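Breakfast for one, set by two arms: Jonby tries its machines on household chores

Anyone who has ever asked a teenager to set the table will know that the request can take a good while to bear fruit, and so there may be some comfort in hearing that robots find it hard going too. The small automation firm Jonby has spent the summer teaching pairs of robot arms to do the sort of jobs most of us get through half asleep, and in July it let a few visitors in to see how the lessons are coming along.

The chores are modest ones, and the team is quite happy to say so. There is folding dish towels, there is sorting spoons from forks, there is putting groceries on a low shelf, and there is the one everybody seems to like best, which the staff simply call breakfast. The arms have to move pastries from a tray to a plate, lay out the cutlery and get a mug to the right spot beside it all, and do it gently enough that you would want to sit down afterward.

How well do they manage? It rather depends on the morning. The firm says its arms have now been through the breakfast routine 300 times, and that on a good run the whole thing takes 16 minutes. A person with a cup of coffee in one hand could do it in well under one, of course, but the engineers point out that last year's setup needed somebody to step in at nearly every stage, and these days there are long stretches when everyone can keep their hands in their pockets.

Forks, they told us, are a nuisance, as they lie so flat against the cloth. Mugs are better company, having a rim and a handle to go for, though a handle turned the wrong way can still cause a lot of hovering and second thoughts. And anything soft is harder than anything stiff, so the towel folding lags well behind the rest.

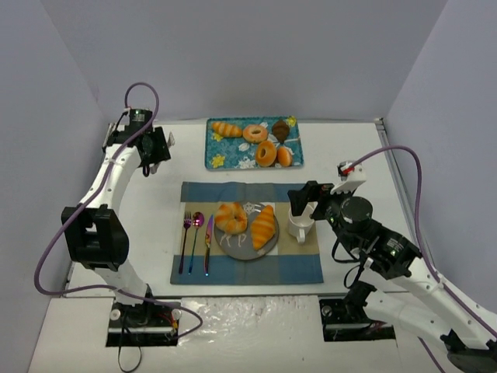 The next step is a trial with Ostier, a chain of 20 bakery cafes that would dearly like some help with trays in the early hours, when staff are hard to find and the ovens are already going. Shop work has one great advantage over a family kitchen, the firm says, in that the counter is the same counter every day and no one has left a school bag on it. The plan is to begin in a single store, behind the counter, with an employee close by at all times.

As for a machine that will do all this at home, and then wash up, the team would only say that it hopes to see one within 10 years. Visitors were given coffee and rolls before they left, carried in by a very obliging member of the office staff. A second open afternoon is planned once the towel folding has picked up a little speed.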